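Ticket 3370 – Left arm lags and jumps during remote teaching
Project: Povley tabletop tasks
Status: Open, waiting on reply
Opened: Wednesday, April 29, 2020
Priority: normal

Problem
When I drive the left arm by remote control to record a demonstration, it follows fine for a while, then stalls and catches up in one jump. It happens mostly on the lowering move, just before release. The task is pick up the fruit, put it on the board, back off. The recording saves without an error but the jump is in it, so playback repeats the jump.

Setup
Zonley teaching software, recorder set to 1000 steps per demonstration. Hand guiding on the same arm works and the recorded path is smooth.

Tried so far
1. Restarted the software and the controller. No change.
2. Swapped the network cable to the controller. No change.
3. Turned the speed limit down. The jump is smaller but still there.
4. Recorded with the right arm disabled. Ran clean 2 times, then the jump came back at step 138.
5. Taught the same move by hand guiding. No jump.

Number 5 makes me think the arm is fine and the commands are arriving late – but I can't see timestamps on the sending side. Is there a log for that?

Bench and work area: 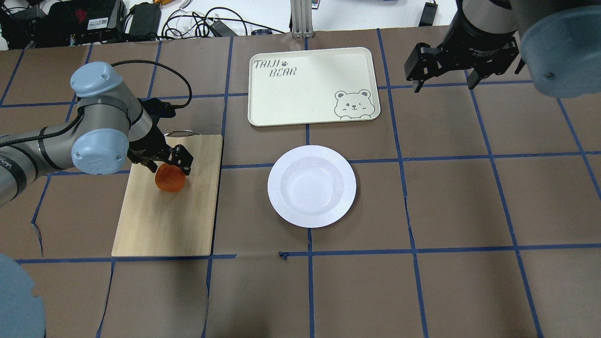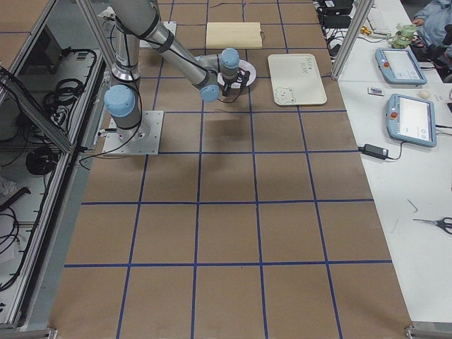 Kozłowski

Follow-up
Read the recorder settings again after posting. Smoothing was on for remote control and off for hand guiding. I turned it off for both. The stall is shorter now but I would not call it fixed. Demonstrations recorded before this change should be kept out of the training set until someone has gone through them.

Still needed from Prulis support:
– where the sender log is written
– whether the buffer length can be changed without reinstalling

I can send the full recording of the bad run if that helps.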